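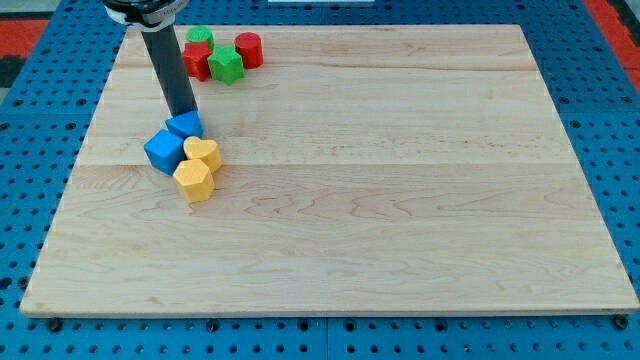 One reader who has owned the same set for two years wrote in to say that the blocks are fine and the surface they are used on is the whole problem: on a glass table they skate, on a carpet they tip, and on bare timber they stay where they are put. I had already been testing on timber, so I can confirm the last part and have since tried the other two.

The set under review is the Hisa foam shape blocks, sold by Ultov in a drawstring bag of 56. I have been using them since January, mostly a few at a time on a maple-coloured board, in red, green, blue and yellow. The board is not included.

Material

The foam is closed-cell and fairly dense. The faces are matt, with a slight texture and small speckled pores. The pores matter more than the catalogue suggests. They give the block some grip against a wooden surface, and they also collect pencil dust. A damp cloth clears most of it. A dry cloth pushes it further in.

Compression is low for foam. I left a 2 kg weight on one of the yellow pieces overnight and by the next afternoon could not find the mark. A thumbnail is another matter and leaves a permanent crescent.

Shapes and fit

Each block is a short prism, and the outlines differ from piece to piece. Short is the right choice here. The pieces sit flat with a low centre of gravity and can be pushed across a board with one finger without toppling. Stacking is possible but it is not what they are good at, and anything above four layers leans.

Edges are cut square. I checked a handful against an engineer's square and the corners that should be 90 degrees were close enough that I could not see light. The exceptions were two green pieces with a slight taper from top to bottom, presumably from the cutter. Put face to face they leave a thin wedge of daylight — harmless for sorting, irritating if you are trying to close up a pattern.

Colour

The four colours are far enough apart to be told from one another under a poor bulb. Red and green next to each other are the usual difficulty for colour-blind users, and the set makes no allowance for this beyond the outlines. Sorting by shape still works.

Surface

I now think a board should be budgeted for. Mine is made of planks glued edge to edge, with a few darker streaks and small knots, and neither the seams nor the knots catch a block as it slides. A lip would help with small children. Without one, expect to pick pieces off the floor.

On glass the blocks move if the table is knocked. On a short-pile carpet they will not lie level, and pushing one into a group disturbs the rest of the group.

Comparison

The Benavides set is the obvious alternative. It is harder, smoother and noisier, with cleaner corners and less grip. For tabletop pattern work by an adult I would take the Benavides. For a shared table in a room where people are also trying to talk, the Hisa blocks are the better buy.

Storage and supply

The bag is poor. The cord pulled out of its channel in the second week, and the blocks have lived in a shoebox from then on. Single replacement pieces are listed but were out of stock each time I looked; Ultov's site says they ship from Asia and gives no lead time.

Verdict

Good foam, adequate cutting, bad bag. Recommended if you already have a flat wooden surface to use them on.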